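Sung and Unsung: Hymn Choice at Two Congregations in Bralthorpe
Project report, Practical Theology, second year
Svend Gunnlaugsson and Bjarke Lund

1. What we set out to do
The hymnal used at Ketilsson Chapel has 262 hymns. The minister told us at our first meeting that most of them were never sung. We wanted to find out which ones were in use, who picked them, and whether the people in the pews knew why.

2. Method
Both congregations, Ketilsson Chapel and Fernon Road, let us read their service sheets back to January. We typed the hymn numbers into a spreadsheet and marked each one by season and by theme, using the headings in the hymnal's own index. We then spoke to 10 people, among them both organists. Bjarke did the interviews at Fernon Road and Svend did those at the chapel.

Fernon Road also sings from a folder of loose sheets. These have no numbers, so we went by first lines. Two songs in the folder turned out to be the same text with different tunes, and we entered them as one.

3. Findings
At Ketilsson Chapel the organist picks the hymns once the minister has sent her the readings. At Fernon Road the preacher picks them and the organist can say no, mostly to tunes that sit too high. Hymns of praise and hymns about prayer came up again and again in both places. Laments were hardly used – only 3 were sung at the chapel, all of them in Holy Week.

Several people said they would like to learn new hymns but not on a Sunday morning. One man wanted the old tunes back and gave us a list.

4. Limits
Services were short in the first months of the year and singing was restricted, so some sheets list hymns that were only played or read aloud. We left these in. A full year of sheets would give a fairer picture.
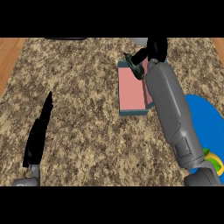
Bralthorpe, 10 June 2021

We thank both congregations for their time. The spreadsheet has been handed in with this report.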